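Search this site Enter keywords Go
Print this page | E-mail this page

Can Machines Do Chores Yet? Project Report, Part 2: Folding
Kamonchanok Rojanasak
23 April 2020

Short version: sort of, slowly, and not on their own in any way a store manager would pay for.

Question I started with in February was whether a machine could take over one boring job from start to finish. Picked laundry and shop folding. Reasons: everybody knows what a good fold looks like, and the Sombatkul outlet (where I worked two summers) has a table of knitwear that customers wreck all day long. Refolding that table is most of the closing shift.

Compared three things. A person at the shop. The Kerska folding board, a hinged plastic thing, no motor. And a two-arm setup, since one gripper can't keep a long edge straight by itself.
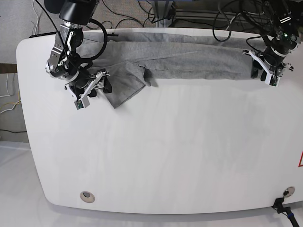
Cloth is the hard part. A box stays a box. A sweater changes shape every time it gets touched, so the machine has to work out where the edges are all over again. Layers are worse. Top layer and bottom layer are the same color, same feel, and a gripper that takes one when it should take both pulls the whole fold open. People do this with there fingertips and don't think about it.

Shop numbers: I timed 20 refolds by the closing staff. Most took 5 seconds or a bit over. The board was slower for them but neater, and new hires liked it. Around 1,000 items get handled in a sale week according to the manager, so even a small delay on each one adds up fast. She was not intrested in anything slower than her staff. Fair.

Home is different. At home it doesn't matter if a shirt takes ten minutes, you're asleep or at work. My aunt said she'd take a slow one tomorrow if it fit next to the dryer. It would not fit next to the dryer.

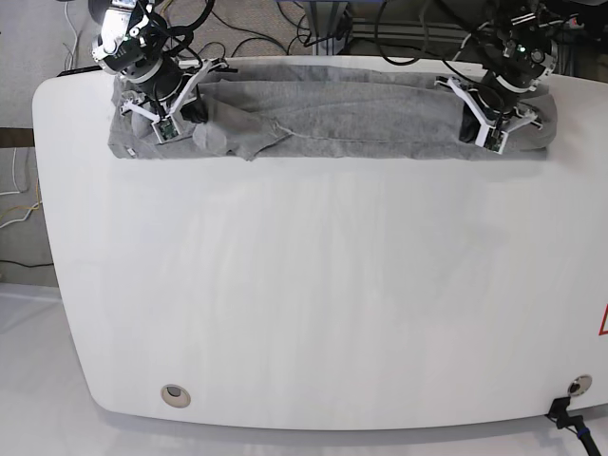
RESULTS > SOFT GOODS

Flat band folds look doable. Long straight fold, one gripper at each end, plenty of bare table in front to work on. Wrinkles stay in though, and the lower edge comes out uneven. My shop manager would send that back. For a drawer at home, fine.

Not covered: getting the item out of a pile, turning it right side out, buttons, hoods, stacking. Any of these could be a whole project. Vasska and Rokov both came up in my reading list as names for sorting systems but I ran out of time, see Part 3.

Grade I'd give, chores overall: home folding C+, shop folding D. Wiping and floors were better, see Part 1.

To do: redo timing table, fix the chart labels, ask manager if I can quote her by name.

Contact the project page editor | Copyright 2020 K. Rojanasak | Back to top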